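Robot teachers wanted (no robot experience needed)

Hi! I'm Adjoa Essien, and I look after the demonstration team at Wistevar. I'm looking for people who are good with their hands and don't mind doing the same fiddly thing over and over until it's smooth. If you've ever swapped the memory in an old desktop on your kitchen table and kind of enjoyed it, please keep reading.

What we do all day

We show robot arms how to work on computers. You sit at a control station, you move a pair of handles, and the arm at the bench moves with you. Everything you do gets recorded, and those recordings are what the arm learns from later. One go at a task is called a demo. The project you'd be joining is Starwood, and it's all about desktop towers: opened up, lying on their side, with a gray tray next to them for holding parts. Memory modules are the big one right now. They're small, they're slim, and the slots are not very forgiving!

We also do some hand guiding, where you take hold of the arm and walk it through the motion yourself. Some people love that and hate the handles, and some are the other way around. You'll get to try both.

A few from the Starwood bench:

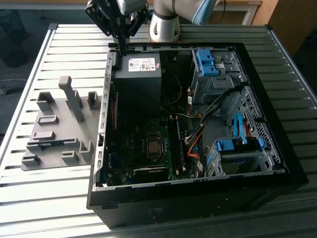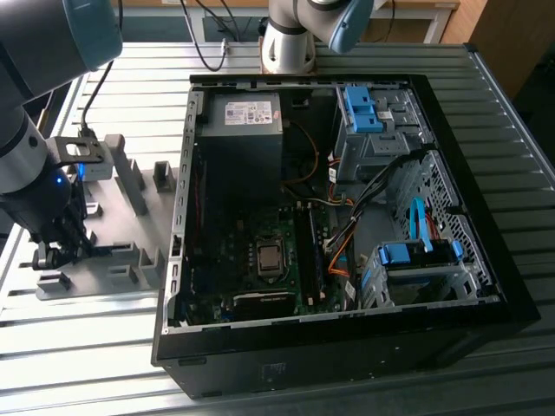
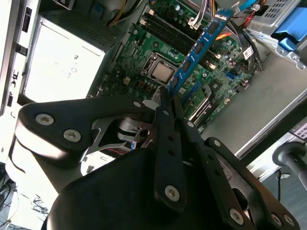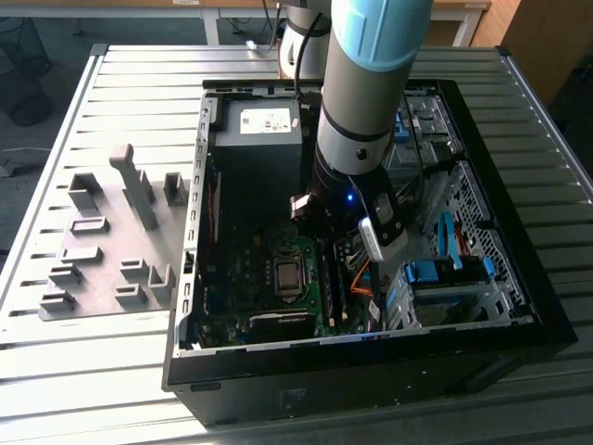

What I'm looking for

Patience, mostly. A good demo is slow and a bit boring to watch. You line up, you pause, you go in straight, and if it feels wrong you back out and mark the demo as a miss (please mark it, I would much rather have an honest miss than a mystery). Gamers tend to pick up the handles fast, but so did Etornam Quartey, who came to us from a dental lab and now trains all our new starters.

You should be able to tell a memory slot from an expansion slot, or be happy to learn in your first week. You need to be okay sitting for stretches of 54 minutes, and after each one you get a proper break away from the station. Glasses are fine. Left-handed is fine, we have a station set up for it.

You don't need to code. If you'd like to learn, Kuo-hua Yau runs a lunch session where he goes through what happens to the recordings after they leave us, and it's a lot more fun than it sounds.

The practical stuff

Pay is $786 a week, and the contract runs six months to start, beginning in January. Shifts are 8 a.m. to 4 p.m. or noon to 8 p.m., and you can tell me which one you want. We're in the Sepúlveda building, second floor, with an elevator and free parking in back. Training is two weeks, fully paid, and I'll ask you to record 70 practice demos in that time. They don't go into the project, so relax and make a mess of them.

How to apply

Send me a few lines about yourself and one thing you've fixed, built or taken apart. No cover letter, please. If it looks like a match, I'll invite you in for an hour on the handles with me and Kofi Amissah, and we'll pay you for that hour too. Drop your note at the front desk or use the form on our jobs page and put "Starwood 610" in the subject so it lands with me.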